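FOR IMMEDIATE RELEASE
2026-05-14

Hiseck Moves Its Gift Box Folding to a Bigger Room on Laur Street

Hi, it's Chathurika Patwary from Hiseck. I usually get somebody else to write these, but I've been so wrapped up in this move (sorry) that I wanted to do it myself.

We've taken over the old print shop at 51 Laur Street, and as of this week all of our gift box folding and packing happens there. If you've ever ordered from us you know the boxes, the ones people tell us they keep buttons and birthday candles in for years afterward. Every one of them is still folded by hand. We looked at machines last November, and I sat through two very long demos, and then we went and spent the money on good steel tables and better lights instead. I haven't regretted it for a minute!

The blanks come to us flat, which is great for storage and terrible for your fingertips until you get the knack. You crease, you tuck the inner flap, you press down the near side, and on to the next. Our fastest folders can do 127 an hour. I can do 30, and I've been asked to stick to the phones.

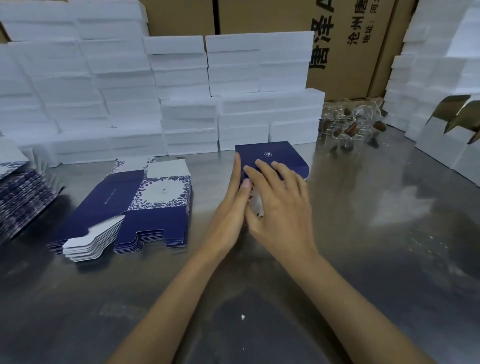
Tolera Gebretsadik told me the trick is all in the tuck, and that if you rush the inner flap the lid never sits right, no matter how hard you lean on it afterward. The other piece of advice I got was to leave the finished boxes within arm's reach and let them pile up, so you're not walking back and forth all morning.

The new room also means we can finally take small orders from other shops. Until now we've had to say no to anything under 700 boxes, and I hated it, especially when it was a bakery or a soap maker just starting out. Starting next month the minimum drops to 51. You can bring your own printed blanks or pick from our stock patterns, and yes, we'll fold a sample first so you can see how it closes.

Our first outside customer is Sakar, the tea shop two doors down, and their spring order went out on Monday's truck's replacement run, a day later than planned but all in one piece.

We're having an open afternoon once the parking lot is repaved. Come try folding one, and take it home with you, crooked lid and all.

For samples, prices or a visit, ask for Gayan Majumder at the Hiseck front desk, 51 Laur Street. Press questions can come straight to me.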